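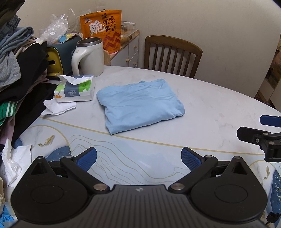
Why do the leaves of some trees change colour in autumn?

Leaves have a green colour inside them which helps the tree to make food from sunlight. When the days become short, the tree stops making this green. Then the yellow and orange, which were hiding in the leaf all summer, can be seen at last.

Where can I see many different trees in one place?

You can visit an arboretum. It is a garden where most of the plants are trees, and each kind has a small label with its name. At Drememmont Tree Garden there is a path for children with 14 stops. The walk is short, but please wear good shoes, as the ground by the pond is soft.

Do all trees lose their leaves?

Pines and hollies stay green in winter. They do lose old leaves, only a few at a time, so the branches never look bare. The larch is a strange one - it has needles like a pine, but they turn gold and fall down.

And where does the red come from?

Red is different from yellow. Some trees, for example many maples, make it new in autumn. Sunny days and cold nights (but without frost) give the strongest red.

Can I go in spring also?

Of course. The children's path opens in March, and the cherry trees flower some weeks later. Look for the buds, which the tree made already last summer. Each one keeps tiny leaves or flowers folded inside.

Try it: choose one tree near your home and draw it 4 times, one time in every season. Write the season under each drawing.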